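The Case Against the Nineteen-Step Bedroom

June 7, 2022

I bought a set of sheets last December, and I have been getting mail about my sleep ever since. The sheets came from Jovwood, which used to sell sheets and now sells something it calls a rest practice. The first message welcomed me to the practice. The second asked how I had slept. The third told me that I was probably sleeping badly and didn't know it, and that for $200 I could have a kit that would fix the problem I had just learned about.

I want to argue that most of this is nonsense, and that the part that isn't nonsense was known to anybody's grandmother and cost nothing.

Start with the claim that a bedroom is a system. Everybody in the business says this now. Gristeck, which makes a pad that goes under the mattress and reports on you to your phone, says that your bed, your light, your air and your evening habits all have to be tuned together. That sounds sensible until you ask who does the tuning and how you would know when it was done. A system with no finished state is very good for the people who sell the parts. You get the pad, the pad says your nights are restless, and so you get the lamp. The pad has never told anyone I know to stop shopping.

I borrowed one of those pads from a relative and used it for 13 nights. On the night I slept worst, when a neighbor's alarm went off twice and I read half a paperback in the kitchen, it gave me one of my best scores. On a night I would have called perfectly fine, it warned me that my recovery was poor. I went around all that day feeling my own pulse. By lunch I was tired, and I am fairly sure I was tired from being told I was.

Maybe my pad was a dud. I'd be willing to believe it if the company would say what a good one does. The leaflet in the box says the score is drawn from 886 signals, a number so large and so exact that it seems rude to ask what any of them are. I can't think of that many things that happen to me in a whole day, awake. What I would like is one signal, explained in a sentence, with some hint of how often it is wrong.

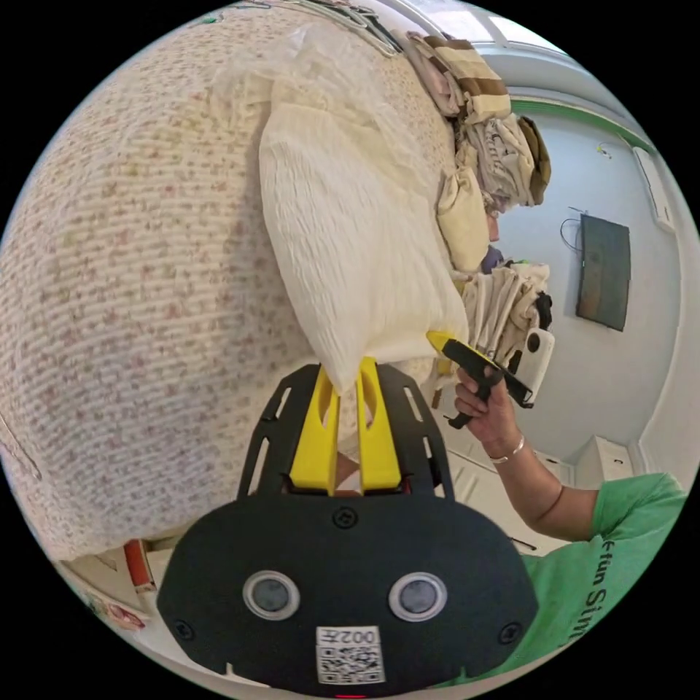
The second claim is about money, although it is never put that way. It says that since you spend a third of your life in bed, you should spend accordingly. I have heard this line in two stores and read it in more ads than I can remember. Try it on anything else. I spend a good part of my life standing on floors, and no one has talked me into a better class of floor. The time you spend on a thing tells you very little about what the thing ought to cost. A decent mattress matters, and a bad one will hurt your back. Past decent, I have yet to see anyone pick the expensive one with the labels off.

Then there is the making of the bed, which has been turned into a moral question. Oddsson, whose pillows I own and like, prints a card urging customers to make the bed within minutes of getting up, on the grounds that a small win in the morning leads to bigger wins later. I have made my bed nearly every day of my adult life. I would like to know where the bigger wins are being kept. I make it because I don't like crumbs and I don't like looking at a mess, and I suspect that people who leave theirs in a heap are getting just as much done as I am.

What bothers me is how quickly a plain chore gets loaded with meaning once there is something to sell next to it. Pulling up a cover takes less than a minute. It doesn't need a philosophy, and it certainly doesn't need the linen spray.

I'll be fair. Some people sleep terribly, and for them this is no joke. They should see a doctor. That is exactly my complaint: a person with a real problem can lose a year to lamps and pads and weighted this and cooling that before getting to anyone trained to help. And a person with no real problem can be talked into having one. Tukivard's quiz, which I took 3 times with different answers, told me each time that I was an at-risk sleeper. I tried it once as someone who goes to bed early, drinks nothing, and wakes up happy. At risk. The same blanket was recommended.

A dark room, a bit of cool air, a regular hour, and clean sheets now and then will do for most of us. I gave the pad back. The Jovwood sheets are fine, by the way. They were fine before the emails started, and I have unsubscribed twice.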